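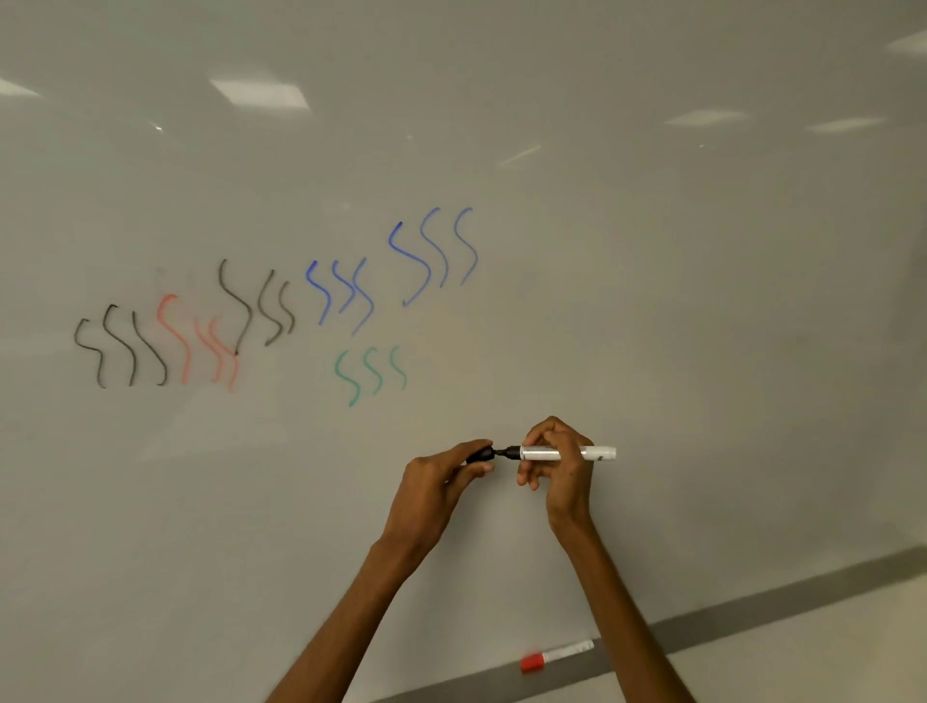
4. Lodging a written submission on a storage licence application

This section applies to residents, businesses and community groups who wish to comment on an application to store dangerous goods within the Henard municipal area. Applicants should refer to section 6.

4.1 Before you start

Have the application number ready. It is printed on the notice at the site entrance and in the register at the Penero Street counter. Submissions are open to any person who lives, works or owns property within 1,000 metres of the site boundary.

4.2 Steps

1. Open the Imau portal and select Licensing, then Current Applications.

2. Enter the application number and check that the site address matches the notice.

3. Select Make a Submission. A new form will open.

4. Enter your name, street address and a daytime phone number. Post office boxes are not accepted.

5. Choose Support, Object or Comment Only. This cannot be changed after lodgement.

6. Type your grounds in the box provided, or attach a document of no more than 18 pages.

7. If you wish to speak at the hearing, tick Request to be Heard.

8. Select Lodge. Record the receipt number shown on screen.

Note: The form closes after about 80 minutes without activity. Unsaved text will be lost. Select Save Draft before leaving your desk.

Caution: Submissions are published in full, including your name and suburb. Do not include medical details or allegations about private individuals. To ask for your name to be withheld, complete Form 392 and lodge it with your submission.

4.3 Paper submissions

Paper submissions may be addressed to Genji Yagi, Licensing Officer, at the Ichikawa Building. They must be signed and must reach the counter by 4.30 pm on the closing date shown on the notice. Faxed copies are not accepted.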